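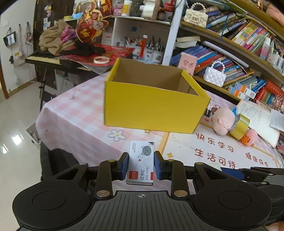

I've been to my share of open houses, but the one at the Clidport study rooms on Sep 22, 2018 was my first where the main event was packing boxes! The idea is simple. Families bring in desk stuff and toys they're done with, it all gets boxed up on the spot, and the boxes go over to the school in Diton before the end of September. I'd pictured a gym full of folding tables and, well, no. The staples come in a little white box with a gray cat's face and a tiny red heart on it, the table has a pink and white checkered cloth with cheery orange slogans in Chinese, and right next to it there's a curved wooden bookshelf so full of bright spines that I kept drifting over to read titles. A couple of purses with pearl handles were sitting on the shelves too (I want the quilted white one, if anybody's asking).

The place is up on the third floor of the Rornon building, room 316, and the elevator was slow, so I took the stairs. 81 steps according to the sign, and my knees believe it. Tea was free, cookies were not, and the line for both went out the door by the time I left.
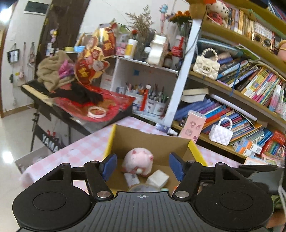
Category: Boxes and Packing

My favorites were the yellow boxes, bright on the outside and plain brown cardboard on the inside. They take more than you'd think, but I'm a toys-in-last person and I will defend that! A round pink pig plush in a box is a very good sight, though - I wanted to take it home. The other thing I kept looking at was the tall pink canister with the little cartoon figures and the silvery lid, over by a purple spray bottle. I'd buy one for my own kitchen.

The sign-up sheet had 13 boxes promised for Diton when I added my name. Parking is on the street behind Rornon, and the meter takes coins only.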